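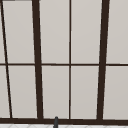
The long wait for a seat at Briltia

Applications closed at midnight. By 6 a.m. the admissions office at Briltia had 1252 of them, for a class of 200. You do the math.

Briltia is a state maritime academy, small, up a hill from the harbor, and until lately most high school counselors couldn't find it on a map. Then tuition went up everywhere else. Then the shipping lines started calling. Kofler, the tug and barge company, now pays full freight for 14 cadets a year in exchange for four years on its boats after graduation. Starting pay is good. Word got around.

So who gets in? Grades, sure. A fitness test, a medical form that runs on forever, two letters. And the interview, which applicants dread more than the swim. One kid from an inland farm town told me she'd practiced knots for a month and was asked about a book she'd read in ninth grade. She blanked. She got in anyway.

Legislators can nominate too, an old rule, one name per district. It doesn't guarantee a seat. Some districts send nobody. Others hold what amounts to a second admissions process in a library basement in January, with parents pacing teh hall.

Then there's the prep business. Clatuvora sells a summer course for $600, mostly math and swimming. Worth it? Depends who you ask. The academy won't recommend it and won't warn anyone off either. Families in Jototach, where half the town works the docks, said they'd sooner spend the money on boots - and their kids do fine.

What happens after the letter is harder. First-years are up at 5:30. Phones go in a locker until supper. Every spring some pack up and leave, a few of them top students, and the office calls people off the waitlist for the following fall.

Letters go out in April. The waitlist moves slow, the office says, and calling every day dosen't help.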